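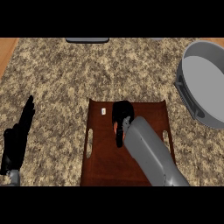 Đức Sầm asks whether the particle readings on the Clerneo line are taken on the platform or inside the cars, and whether the two can be compared. They are taken in both places, and the two sets should be read separately. The answers below cover this and the other points raised most often since the Zimen interchange opened.

Where are the platform monitors?
Each underground station has 2 monitors, one near each end of the platform, mounted above head height. Hervieu station has a third in the transfer passage. Surface stations have none.

What do they measure?
Fine particles (PM2.5), coarse particles (PM10), carbon dioxide, temperature and relative humidity. They do not measure nitrogen dioxide. The trains are electric, and most nitrogen dioxide found underground enters with street air through the vents.

Why are readings higher on the platform than on the street?
Braking and wheel contact wear small amounts of metal off the discs, wheels and rails. Passing trains lift the settled dust again. Deep stations with long tunnels on both sides clear more slowly. Detov, the deepest station on the line, had a PM10 average of 114 micrograms per cubic meter during weekday service in June. The street-level average outside the entrance was lower, but the two instruments are of different types and the difference should be treated with care.

What was the reading of 385?
A single one-minute PM10 value at Detov, logged while a work train was grinding rail after close of service. The station was shut to passengers. One-minute values are kept in the data file but are not used for comparison with daily limits.

Do the cars filter the air?
Yes. Roof units draw in tunnel air, pass it through a panel filter and mix it with recirculated air. At full load the units run at 100 percent fan speed. Filters are changed by operating hours, so the interval differs from one train to the next.

Do platform screen doors help?
They reduce the amount of tunnel air pushed onto the platform. They do not remove dust from the tunnel itself, and cars may see little change. Zimen has full-height doors. Hervieu has half-height doors, which have a smaller effect.

When are the tunnels cleaned?
Overnight, in sections. A vacuum train collects loose dust from the track bed, and walls are washed by hand where the train cannot reach. The first section is normally started on Tuesday -- the schedule shifts if track repairs take priority.

Can I get the raw data?
Hourly averages can be downloaded from the line page. One-minute data is sent on request. State the station, the monitor position and the period you need. Gaps in the file mean the instrument was out for calibration, and they are left blank.

Does a high carbon dioxide reading mean the air is unsafe?
No. It mostly shows how many people are sharing the air and how quickly it is being replaced. It is used to set fan speed -- it says nothing about dust.

Related pages
Station ventilation: how the shafts work
Noise and vibration on the Clerneo line
Bus connections at Zimen
Overnight works calendar

Contact us | Copyright and terms | Back to top

This site uses cookies to remember your settings. Accept / Manage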